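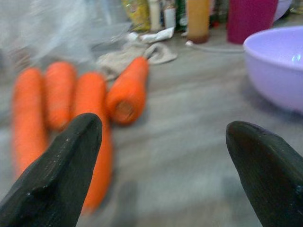 3.2 Storage conditions and sampling

Roots were obtained from two growers, Torkcombe and Varkasness, whose fields differ mainly in soil texture. Torkcombe lies on a sandy loam and Varkasness on a heavier silt with poor drainage in the lower third. Both growers planted the same orange Nantes-type variety and harvested in November. Tops were removed in the field, and roots with splits, forks or visible rot were discarded before weighing.

A total of 346 roots were assigned to storage at random within each grower. Crates were held at 1 °C in the Ortuño cold store, either open or lined with perforated film. Relative humidity was logged every 15 minutes at crate height. Readings taken during door openings were kept in the record, as removing them changed the weekly means by less than the resolution of the sensor.

Mass loss was expressed as a percentage of initial fresh mass. Firmness was measured at the midpoint of each root with a flat probe, and the mean of two readings taken at right angles was used. Surface whitening was scored on a five-point scale under fixed lighting (Figure 3). The scale refers to the outer skin only — discoloration at the crown was scored separately and is not reported in this section.

Sampling continued for 13 weeks. Roots removed for firmness testing were not returned to storage, so the later means rest on fewer roots than the early ones. Humidity logs were processed with the Vokance package, which flagged over 3,000 readings as duplicates after a clock reset in the second month. These were dropped before analysis.

Figure 3. Carrots on a gray surface.

Grower and liner were treated as fixed effects and crate as a random effect. Mass loss was log-transformed to stabilize the variance. Firmness needed no transformation. Whitening scores were analyzed with an ordinal model using the same terms, except that the crate effect was omitted for the final sampling date, where the model did not converge.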